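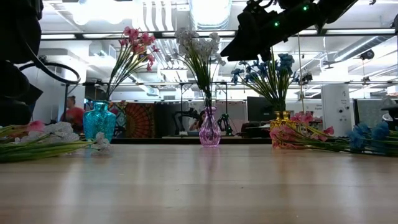 9 April 2023

Up at 4 again with my nose running. The oak pollen is bad this week and there's a yellow film on the car that comes back an hour after I rinse it. Took the Tilance with toast and went back to bed, but didn't sleep. Read some of the library book, the one about the grain merchants. I'm at 1592 and they still haven't left port.

Got up properly at seven and did the porch. I should have done it in January when there was nothing growing in the cracks. Pulled weeds, swept, moved the two big pots over to the shady side. The fern looks dead in the middle but green at the edges, so I cut the middle out and left it. The Iwasaki pruners are getting stiff. I oiled them and they were no better, so maybe the spring is going.

Noemí Quintero called while I had dirt up to my elbows. She wanted to know if I was still coming to Mudcombe for the plant sale. I said yes if the pollen lets me. She is bringing tomatoes again, far too many, and I said I'd take four. Last year I said four and came home with a tray. She also asked about Mom's lilac and whether it would survive being dug up. I don't know. It has been in that spot since before I could reach the top of it, and I'd sooner take cuttings and leave the old one for whoever buys the house. We talked about that for a while and didn't settle it.

Lunch was leftover rice with an egg.

In the afternoon I cleared out the front room. The lilies had to go – I love them, but I sneezed through the whole of last month because of them. I've been thinking about artificial ones instead. Mom would have hated that. She said fake flowers only collected dust, and she was right, but dust wipes off and it doesn't make my eyes swell. I like colored glass too, so that's half the work done by the vase.

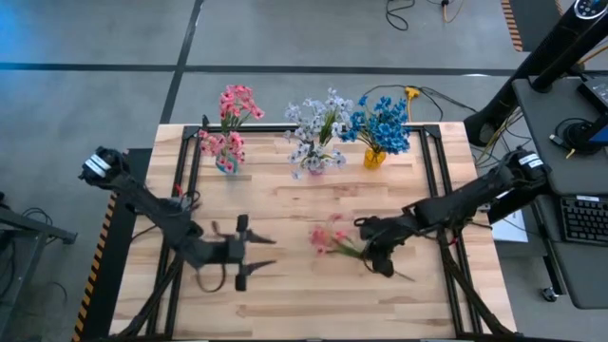

Artificial flowers in pink, lavender and blue. The yellow vase is my favorite.

I could see something like the blue on the windowsill, where it's dull after noon. The pink might be too much next to the curtains. No decision yet.

Walked to Dretari before they closed for milk and a bag of potting soil. Nearly 3000 steps there and back by the phone. It felt like more with the soil. Forgot the stamps.

Put the first basil seeds in after supper and labeled them this time. Windows shut tonight, even though it's warm. Need to call about the gutters tomorrow.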